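Search this site Enter keywords

4.2 Pad wear and the Rarkia comparison

Stostell rates its foam-faced fingers as the better choice for soft goods. We doubt that our data support this. Of 809 hand-held trials, 743 ended in a successful lift, but Helmy and Moldovan scored them by different rules until August, and the Rarkia fingers were never tried on shoes.
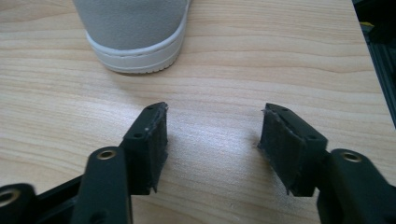
Figure 3. Hand-held gripper with foam- or rubber-faced pads, fingers open, shoe ahead.

A second problem is the facing itself. We logged no wear measure, so a slipped grasp may reflect a tired pad or a poor approach. Moldovan's reruns with seven new pads narrowed the gap between the two designs, and we would not rank them on this evidence.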